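4.2 Reasons for contributing old class photographs

The second group of interviews was made with former pupils of the Gosemdale primary school who had sent at least one photograph to the alumni site. We spoke with 17 persons. Most of them had left the town many years before, and three were still living in Rekville. When we asked why they had decided to share the pictures, the first answer was usually short: they wanted to see who would write back. Only later in the talk did they mention their teachers. One woman kept the picture of a zoo trip in a kitchen drawer for 32 years -- she did not know the names of half the children until other members wrote them under the photo.
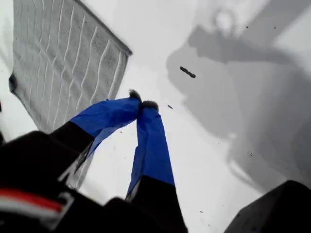

This naming work was more important than we expected. As Ueda and Seok also observed for the Gil community, a photograph without names receives few visits, but a first comment with even one name brings more comments (see Figure 3). Wrong names have a similar effect. In our material, 18 comments began as a correction, and several of these grew into long exchanges between people who had not spoken since school.

Teachers took part less often. Those who did were mostly asked by a former pupil, by telephone or by letter, and some of them dictated their comments to a relative. We did not count these dictated comments separately, and this is a limit of the present study.

Figure 3. Comments per photograph, with and without a name in the first comment.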